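April

Slept badly and was up before five. Made tea and sat at the back door until it got light. The magpies started up and then the neighbour's sprinkler, which has a tick in it.

I am on day 12 of walking before work. The route is the same one, down to the creek, along Lorente Street, past the oval and home by the servo. It takes an hour if I don't stop. My left heel is still sore in the mornings but it loosens up by the oval. I have stopped wearing the grey shoes and gone back to the old ones with the split in the side.

The idea is still the Sendero walk in spring. The whole track is 387 kilometres and I am only doing the bottom section, which has a climb of 2,000 metres spread over four days. I have never carried a pack for four days. The longest I have done is two, and on the second one I sat down at lunch and didn't want to get up.
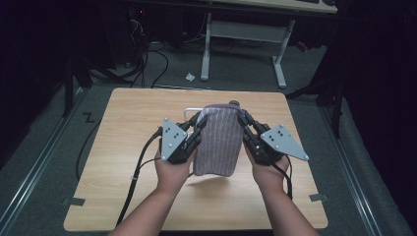

I rang the hut people about bookings and they want a deposit of $300, refundable until the end of winter. I said I would think about it and then paid it after tea. It seemed silly to keep walking around the oval every morning for something I hadn't booked. The second hut has no tank water at the moment so I will need to carry extra from the creek crossing, or hope for rain.

Work was slow. Ate my sandwich in the car because the lunch room smelled of someone's fish. Picked up the tent pegs on the way home, and some of the blister tape, the wide one. The woman at the counter said to put it on before the sore spot comes up. I knew that but I never do it.

Weighed the pack on the bathroom scales with everything in it except food. 14 kilos. Took out the second jumper, the big torch and the hardback and got it down to 12 and a bit. I put the book back in afterwards.

Rain forecast for the morning. I will go anyway, and wear the hat. Bins out tonight, the yellow one.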